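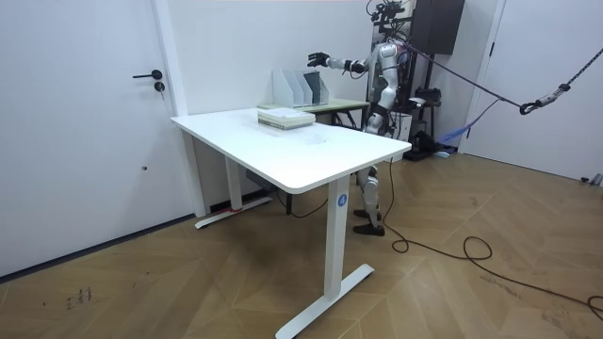

An Afternoon at Halledach

I got to the Halledach open day early, which is the only reason I had Lucimara Assunção to myself for a while. She runs the desk-work project there (they call it Susier, and no, she wouldn't tell me where the name comes from), and she talks fast and laughs a lot.

"People come in expecting a factory," she told me. "Then they see a desk and some office stuff and they look so disappointed!"

I wasn't disappointed at all. I asked why she'd picked tidying a desk, of all things, and she had clearly heard that one before.

"It's what everybody has at home or at work. Papers, folders, flat things lying on other flat things. You do it without thinking. I spent 4 years thinking about it."

Her colleague Everaldo Barbosa wandered over with coffee and said the legs get all the attention from visitors, but he'd sooner talk about fingers. So we did, for ages.

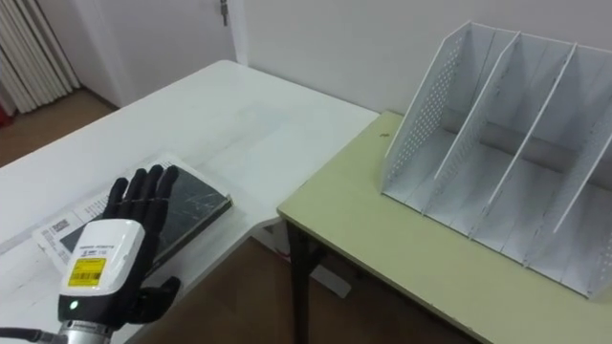
Flat objects are what I really wanted to ask him about, having once spent ten minutes trying to get a phone off a glass counter with gloves on. Everaldo loved that. "You cheat," he said. "You slide it to the edge, or you get a fingernail under it. Watch your own hand next time!" With those black fingers spread open over a dark, scratched-up panel lying flat on the white table, I could see his point, and the file organizer next door had three slots that all looked empty to me. He says lining up with a slot is a whole separate headache.

I asked Lucimara what a good day looks like. "We do 100 tries and I don't get up from my chair," she said. And a bad one? "I get my steps in."

They're planning another open day in July, with more time for questions, and Everaldo has promised me a turn with the practice gloves. Lucimara says to bring my own coffee.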